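Sweater drawer, finally

Quick one because I have to be out the door by three and I still haven't eaten. It's November, the heat came on last night with that burnt dust smell, and I went to get a sweater and the drawer wouldn't open. Stuck. Jammed from the inside. Had to get a ruler in there and push things down till it gave.

So. Sweater day. Everything out of the drawer, everything off the closet shelf, plus the bag under the desk I've been pretending is not mine. All of it on the bed. I know you're supposed to do one category at a time and I did, I just forgot how big this category was.

Rules I gave myself: flat fold only, no hangers (I ruined a good cardigan that way, shoulders like little horns), nothing goes back with a hole in it, and no trying things on. Trying things on is how you lose a whole afternoon. I broke that one twice.

Zubaida Arain left a comment on my last post asking how I fold the thick ones so they don't spring back open. Zubaida, I fold them badly, but I've gotten better at it this week and I'll tell you what I know.

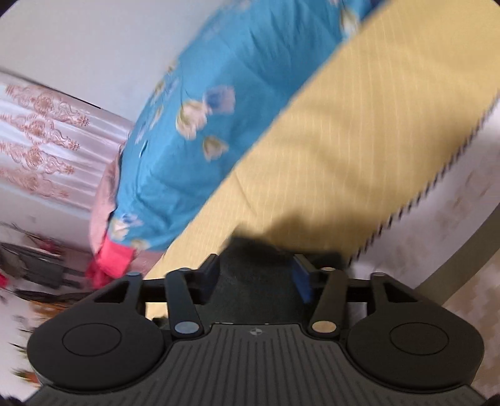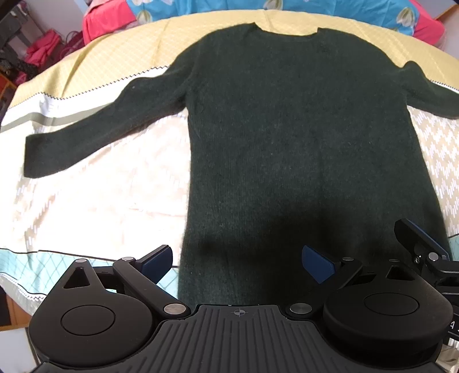
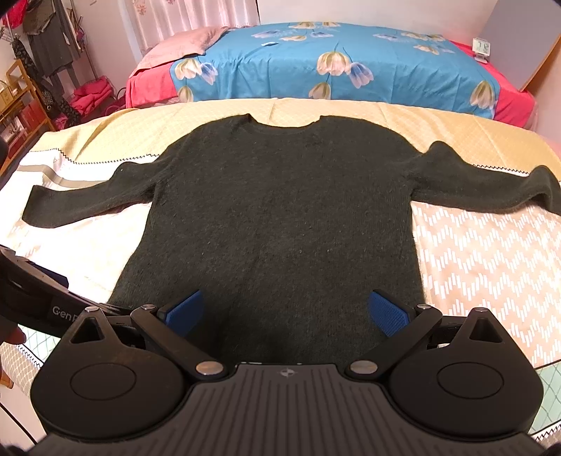
The trick, if it is one, is the laying out. I used to fold sweaters in the air against my chest like they do in stores and they came out as lumps. Now they go face up on the bed, arms out to the sides, and I smooth from the neck down with the flat of my hand. Takes longer. Worth it. Also you see the thing properly for once – that dark green one has light specks of lint scattered over the wool and I'd never have noticed in the drawer. It wants the lint roller before it gets folded, otherwise you're just folding the lint in with it. Same with a bunched cuff, pull it straight first or it'll hold the crease untill March.

Then: one arm across the back, fold the sleeve down on itself so it runs along the side. Other arm the same. You have a long rectangle now. For thin knits I fold that in half and half again and stand them up in the drawer like files. For thick ones, thirds, loosely, and they lie down. Standing up a thick sweater doesn't work, it slumps into its neighbor and then the whole row goes. So Zubaida that's the answer really, thirds, and don't squash it. If you press the air out it just comes back later and pushes the drawer shut from behind.

Chunky ones at the bottom. Stuff I wear to the store and back on top.

What got kept: most of it, I'm not going to lie. What got out: 6 things. Two with elbows gone, one that was never my color, a turtleneck I can't breathe in, a scratchy one, and a vest. I don't know why I own a vest. The two with the elbows gone are going in the mending pile, which yes is a different pile of shame, but I have the yarn and I have long evenings coming.

Spent 40 minutes on the folding and twice that on standing there holding things. The drawer opens now with one finger. I keep going back and opening it.

Still to do – scarves. The scarves are in a basket and the basket is full and I'm not looking at it today. Also want to find cedar blocks that smell of something, mine are years old and smell like nothing at all. You can sand them, apparently? Has anyone done this? What grit? Tell me in the comments, I'll read them on the bus.

Ok shoes, keys, toast. Gone.

1,107 views
40 shares
6 comments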